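Bokar two-arm kit, after a month of evenings

I bought the Bokar table kit from Lamuvero in November. It's sold as a starter bench for people who want two small arms and don't want to design the frame themselves. I'd been using a single arm from Divitz before this, so most of what I say here is by comparison with that.

The job I've been giving it is packing. There's a soft black bag on the table, some books and papers, a few pens, and the arms are supposed to get the flat things into the bag. I drive them by hand from a second set of controls and save the good runs.

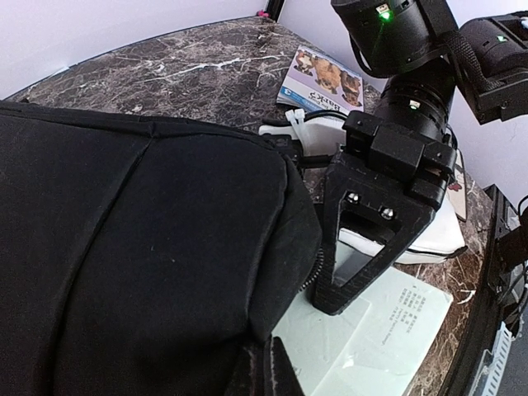
Posted by Kálmán Pintér
Filed under: Robots, Reviews
8 comments

The fingers are the part I was least sure of when I ordered. They're triangles with an open middle and a blunt, ridged tip, held on with two bolts. On thin paper they do fine if you come in low and slow. On a glossy sheet they slide, and I lose the edge more often than I'd like. The Divitz had flat rubber pads that gripped better but couldn't get under anything.

Bags are harder than books. The fabric folds away from the finger, and if you don't catch the piping or the zipper you end up pushing the whole thing across the table. My best run of getting it open took 30 seconds. Most take a lot longer.

Assembly took me 2 evenings. The instructions are clear up to the wiring, then they skip a step with the wrist cable. Leave more slack there than the drawing shows. I didn't, and had to redo the left side.
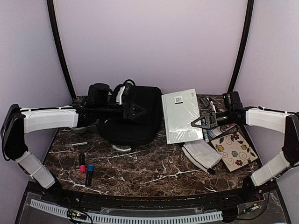 Reach is good in the middle and poor at the front corners. Anything that rolls down there I have to move back myself, and pens do it all the time. With both arms working on the same object you also need to watch that the fingers don't meet. The software that comes with it, Bíró, has a setting for minimum distance between the arms, but it's off when you install it. Turn it on first.

I paid 732 euros with shipping. Spare fingers are extra. For that money I think it's a fair kit, mainly for the frame and the cable routing, which I would have done badly on my own. If you already have two arms and a decent table, I'd skip it and just buy the wrist mounts.

Next I want to try softer tips on one side and leave the other side as it came.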